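Shared kitchens: microwave care and placement
Speaker notes, facilities session, Vellorwood building

Slide 1. Scope

Introduce myself and Jhun Malabanan, who will take the electrical questions at the end. The talk covers countertop microwaves in staff kitchens. Built-in units and the ovens in the Mosatden cafeteria are under a separate service contract and are left out.

State the numbers early. We logged 114 kitchen work orders last year. Of those, 38 concerned a microwave. Most were closed without a repair – cleaning, reseating the turntable, or moving the unit away from the wall.

Slide 2. What people report

Read the three most common entries from the log as written: "smells," "plate won't turn," "door feels loose." Mention that "smells" was the largest group.

Pause for a show of hands on who has a written cleaning routine for their floor. At the Stestau site it was two people in the whole room, so do not wait long.

Slide 3. Placement

The unit needs a level surface and clear vents. Check the manual for the side, rear and top clearances, which differ by model. Keep paper towels and cereal boxes off the top.

The door needs its full swing. On nearly all countertop models it is hinged on the left, so a unit pushed into a left-hand corner will hit the wall before it opens fully. Users then pull dishes out at an angle and spill them.

Do not run the cord under the unit or across the sink side of the counter. Refer outlet questions to Jhun.

Slide 4. Opening and reaching in

Leave this slide up while talking. One hand stays on the door and the other goes into the cavity. Letting go of the door is fine on a level counter, but on a sloped one it drifts back against the forearm. Point out the white container at the left of the cavity, with the control panel on the right of the front face.
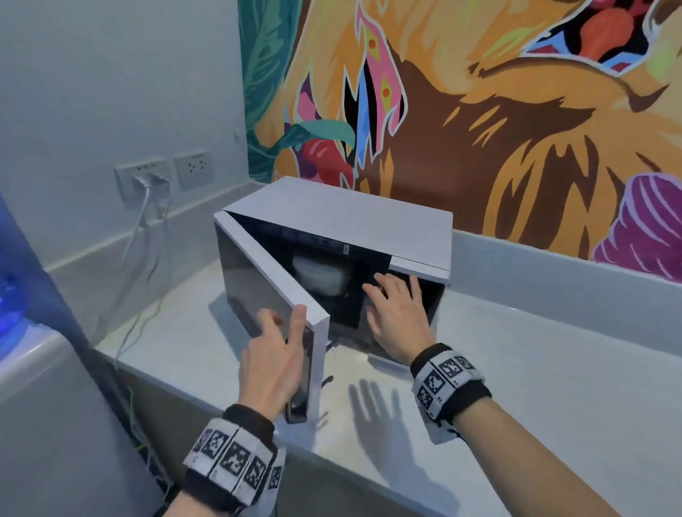
Slide 5. Cleaning the cavity

Order of work:

Unplug the unit, or switch it off at the outlet if there is a switch.

Take out any containers, then the turntable and the roller ring. Wash both in the sink with dish soap. Glass that has just been heated should cool first.

Wipe the ceiling of the cavity before the walls, and the floor last. Black interiors hide grease, so use a white cloth and keep going until it comes away clean.

For dried food, heat a cup of water with a slice of lemon for 2 minutes with a wooden spoon standing in it, leave the door shut for a while, then unplug and wipe. No scouring pads and no oven cleaner.

Do not remove the waveguide cover. If it is burned or soft, tag the unit and file a work order.

Slide 6. Door and seal

Clean the inner face of the door and the rim it closes against. Crumbs on the rim are the usual cause of a "loose" door. If the door still moves after cleaning, or the glass is cracked, the unit comes out of service. We do not repair doors on site.

Slide 7. Schedule

Janelle Magbanua drew up the rota used on the Dimaculangan floors: quick wipe daily at 4 p.m., full clean every other week, seal check once a month. Smell complaints on those floors fell to nine for the year. The sheet is taped inside the cabinet door over the sink – copies at the back of the room.

Slide 8. Questions

Likely ones: foil (no), whether to leave the door open overnight (a short airing after cleaning is enough), who buys the cloths (each floor, from the supplies line). Replacement requests are due by the end of February. Hand over to Jhun for outlets and extension cords.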